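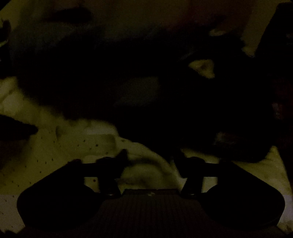
Bedroom stays dark until mid-morning: paint, bulbs or blinds?

Posted in Home and Lighting by Amos Calloway

I have a ground-floor bedroom in Trundton with one north-facing window. The window looks on to a side passage, and the neighbouring wall is close enough to block most of the sky. In November the room is too dim to read in until mid-morning, and by three in the afternoon it needs the lamp again.

The walls are an olive shade left by the previous owner, matt finish. The ceiling is white but has yellowed. There is one ceiling pendant fitted with a 700 lumen bulb, and a fabric shade that I would guess absorbs a good part of that. The window has a roller blind mounted inside the recess, and when it is fully up the roll still covers the top of the glass.

I do not want to move walls or put in a new window. I can paint, change fittings and move furniture. The wardrobe is at present beside the window, on the right as you face it, and stands forward of it by the full depth of the carcass.

What should I do first, and is there any point in buying a brighter bulb if the walls stay as they are? I have also seen "daylight" bulbs recommended and do not know whether they make a room brighter or only bluer.

kettle_and_fuse

Deal with the daylight before the lamp. Order of work:

Move the wardrobe. A tall piece of furniture next to a window throws a shadow over the whole of that side of the room, and you lose the light that would have reached the adjoining wall. Put it on the same wall as the door if it fits.

Remount the blind. Take the brackets out of the recess and fix them to the wall above the opening, so that the roll clears the glass completely when raised. The top of a window is the part with the best view of the sky, and in a passage like yours it may be the only part with any view of it. You will need a blind wider than the opening, or light will leak at the sides when it is down. Check for a lintel before drilling. If it is concrete, use a hammer drill and a masonry bit, and go slowly near the edge of the reveal.

Paint the reveals white, even if you paint nothing else. They are small and take one evening.

Then the ceiling, then the walls. Paint manufacturers publish a light reflectance value for most colours, usually marked LRV on the back of the card or on the data sheet. A mid olive is likely to be low, and a value of 30 means that 30 per cent of the light falling on it comes back. A good off-white is well above double that. Olive under a matt finish will need a stain-free undercoat or an extra coat of white, so allow for it when you work out quantities.

On the bulb: yes, there is a point. Lumens are the output of the lamp, and more output gives more light whatever the walls are doing. The walls decide how much of it is reused. Going from 700 to 2000 lumens in one pendant will probably give you glare, so split it over 2 fittings. Check the maximum wattage printed on the holder, and check that the shade is rated for the lamp if it is enclosed.

"Daylight" refers to colour temperature, given in kelvin. It has nothing to do with output. Compare the lumens on the box and ignore the name.

Marl_Bottom

Just get a big mirror. We put one opposite the window in our back room and it was fine after that. Olive is quite nice anyway, I would keep it.

J. Tennick

Agree with most of the first reply, with some corrections.

A mirror does not add light. It redirects what reaches it, and opposite a window facing a wall it will mostly show you the wall. It is more use on a side wall close to the window, at a height where it picks up whatever sky there is.

Painting the neighbour's wall white would help more than anything inside the room, if the neighbour agrees and the wall is already painted. Use masonry paint. If it is bare brick I would leave it alone, as you cannot easily go back. Get the agreement in writing, including who repaints it later.

Clean the glass, both sides. A passage window collects grime that is hard to notice from indoors.

Replace the fabric shade before you replace the bulb. An open-topped shade, or an uplighter, sends light to the ceiling and spreads it evenly. With the ceiling repainted this may be enough by itself, so try it with the existing 700 lumen bulb and see. For reading, fit a separate lamp by the bed. Lighting an entire room to reading level is wasteful.

Related posts

Yellowed ceiling: wash or repaint?
Fixing a blind above a concrete lintel
How to read the label on an LED bulb
Covering a dark wall colour with a pale one
Is a sun pipe possible in a ground-floor room?

Contact | Terms of use | Copyright Besaneo Community Help | Back to top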